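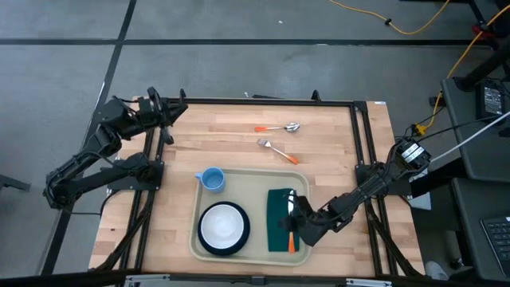 Fork on the left, and other lost causes
Table Talk > Everyday Settings

yupin_m
Settling a household argument. Breakfast tray: bowl on the left with the navy rim, blue mug behind it, green napkin folded tall on the right. Does the silverware go ON the napkin or beside it?

gastix21
On it. It's a tray, you have no beside.

PaweenaW
Disagree. Put it on the napkin and the first thing your guest does is move it all to get at the napkin. Fork left, spoon right, like civilized people.

gastix21
Left of the bowl is the wall of the tray, Paweena.

PaweenaW
Then buy a wider tray.

buppha_k
I carried trays at a guesthouse for 3 years. Everything went on the napkin — it stops the rattling on the stairs. Also, orange handles with a green napkin? Bold.

yupin_m
The orange ones are the only set I can find in the drawer. I stand by them.

Thanakorn Y
Why is there a fork at all? It's a bowl.

yupin_m
Fruit.

Thanakorn Y
Withdrawn.

PaweenaW
I'd still turn the mug. Handle points left, and most people are right-handed.

yupin_m
My husband is left-handed. He's also the one I'm arguing with, so it may get turned.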